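Home | Shop | Storage Guides | FAQ | Contact

Zip-Top Bags for Produce: Frequently Asked Questions

2020-06-05
By the Sornadden kitchen desk

These are the questions we get most often about keeping fruit and vegetables in zip-top bags. If yours isn't answered, use the Contact page. Questions about glass and lidded containers have their own page under Storage Guides.

Do I need to bag produce at all?

Not always. Bananas, onions, potatoes and winter squash do fine on a shelf or in a basket. Bags are most useful for cut pieces, leafy things, herbs, and for keeping a small set of items together in a crowded refrigerator drawer.

What size bag should I use?

Quart bags hold a few small pieces. Gallon bags are better for a head of lettuce or a bunch of carrots with the tops off. The Bako long bag is narrower than a gallon bag and suits items laid end to end. If you have to push to close the seal, go up a size.

Should I wash fruit before it goes in?

Wash it right before you eat it. If you prefer to wash ahead, dry everything completely with a clean towel first. Berries are the worst for this and we don't recommend washing them ahead under any circumstances.

How much air should I leave in?

For whole produce, leave a little. Press the bag lightly with your palm and close it. For anything going in the freezer, press out as much as you can. Slide the seal closed to the last inch, push the air toward the gap, then finish closing.

Can I store different kinds in one bag?

For a day or so, yes. For longer, keep apples, pears, peaches and ripe bananas away from vegetables. They give off ethylene, a gas that makes other produce ripen and spoil sooner. Eggplant is sensitive to it. Citrus gives off very little.

Does eggplant belong in the refrigerator?

It can go either way. Eggplant doesn't like real cold, and the skin pits and browns if it stays in the back of the refrigerator too long. A cool counter is fine if you plan to cook it within 2 days. Otherwise use the crisper drawer, bag left partly open, and try to cook it by day 5.

What about peaches?

Ripen them on the counter, stem end down, out of the bag. Once they give slightly near the stem, move them to the refrigerator. A closed bag at room temperature traps moisture and the skins start to go.

And oranges?

Loose in the drawer is best. A closed bag is all right for a lunch or a trip.

How do I pack a bag so that things don't get bruised?

Lay the bag flat on a table and fill it in a single row, with the pieces touching so they can't roll into each other. Put the firmest piece at one end and the softest at the other, and carry the bag from underneath. Don't stack a second layer over soft fruit. Small eggplants go in the row the same way as fruit.

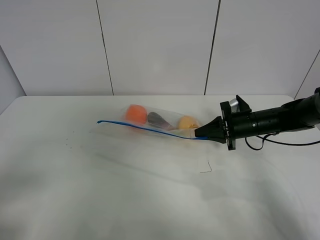

A reader in Flutstead wrote in to say that a single row works well in the car but takes up too much of a small refrigerator, so the bag gets emptied into a bowl on arrival. We think that's a sensible way to do it. The row is for carrying, and a bowl is fine once everything is home.

Can I reuse the bags?

Yes, if they held whole produce. Turn the bag inside out, wash it in warm soapy water, rinse, and stand it over a tall glass to dry. Throw out any bag that held raw meat or fish, and any bag with a split at the seal.

The seal won't stay closed. What's wrong?

Usually there is grit or a bit of leaf in the track. Run a damp cloth along both sides and try again. If it still opens, the track is bent and the bag is done. Keep it for dry items like rubber bands.

Are the Fitotent vented bags worth buying?

They are good for lettuce and green beans. For fruit we haven't seen much difference from a regular bag left open an inch. They come in boxes of 225, so you may want to split one with a neighbor.

Can I freeze fruit in the same bags?

Use freezer bags, which are thicker. Slice peaches and freeze them on a tray first, then bag them. Fruit frozen this way is good for 8 months, so what you put up in September will last through the spring.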